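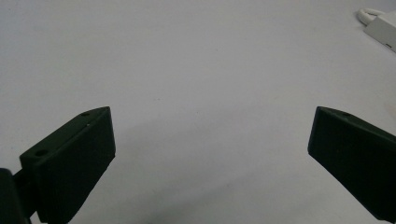

Somebody near the back wanted to know whether a machine could ever learn to pick up a biscuit without breaking it, and whether it wouldn't be quicker just to employ a person with gentle hands. The whole room laughed, but the question stayed with our group all the way home, and we have more or less built this report on it.

Our visit to the Drolus open day took place on 8th June, in the Mostyn building, and we should say at the start how kindly we were looked after. We had expected a talk and a leaflet. Instead we were given most of a morning at the benches (and a very good lunch, which is not strictly part of the project but deserves a line).

The part we had come for was the Jenent demonstration. Jenent is the name Drolus gives to its work on teaching robots by example, where a person carries the gripper by hand and does the job themselves, over and over, while everything is recorded. Our tutor had told us in May that this was the thing to look out for, and we had read what we could find beforehand, though reading about it did not prepare us for how ordinary it looks when somebody does it. You stand at a table. You reach out, close the fingers, lift, put down, and do it again.

The fingers are printed ones, dark green and wedge-shaped, with small round holes along the top, and our guide was quite open that the shape had been changed many times. An early pair was too blunt and kept pushing things away before it could get hold of them.

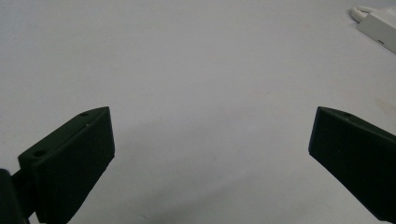 We were each allowed a turn, and it is harder than it looks! The trick is to move slowly and evenly, and most of us did neither. One of our group went at it as if she were swatting a fly and had to be asked, very politely, to start again. By the end we had all settled down, and a couple of us were told we could come back and do it for a living.

What surprised us most was the amount of practice needed. A simple task at Drolus takes 300 recordings before anybody thinks of trying it on a robot, and a fiddly one takes 700 or even 1000. The recordings are then sorted in a program called Grodari, where a person goes through and throws out the bad ones – and we suspect a fair few of ours went the same way.

As for the biscuit, the answer given on the day was that a careful person is still the better choice for anything crumbly, and that the staff would sooner say so than promise too much. We liked that. In our first draft we had written that robots would soon take over all packing work, and we have since crossed it out.

For the second half of the project we plan to print our own pair of fingers in the school workshop and test them on pencils, sponges and, if the budget stretches, a packet of digestives.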